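Starkex publishes care guide for gripper fingertips

Wed 14 October — Starkex has released a service guide for its hand-held grippers, a document that spends 56 pages on the two smallest parts of the tool. The company considers this proportionate.

The guide covers pad changes, joint cleaning and the realignment of fingers that have been dropped, leant on or lent to a colleague. Pads are to be checked every 125 picks and swapped singly, as each one wears. Owners hoping for a matching pair may be disappointed.

After any change, the guide asks for a pinch check on light, slippery packaging. Snack wrappers do nicely, and they show up a badly seated pad sooner than the steel test block, which has never slipped out of anything. 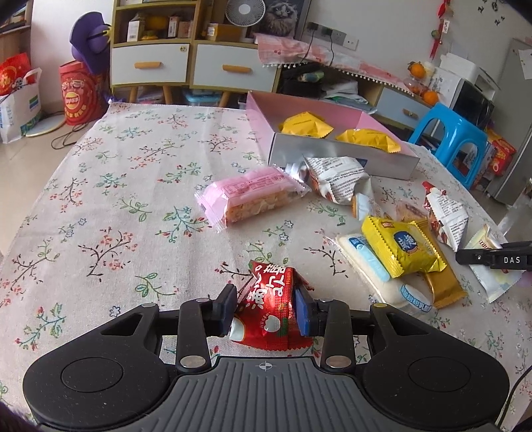 Pinch check on a red snack wrapper, with one black fingertip pad and one blue.

"We wrote 6 drafts, and the longest argument was over how tight to do up a screw," said Hrefna Holst, head of service at Starkex. "Finger-tight won. Engineering is still sulking."

A pad change should take three minutes with the key supplied, or rather longer without it. The key has its own page, headed "Where to look".

The guide is free to registered owners. A second volume, on joints, follows in February.

Press contact: Griet Bosman, Starkex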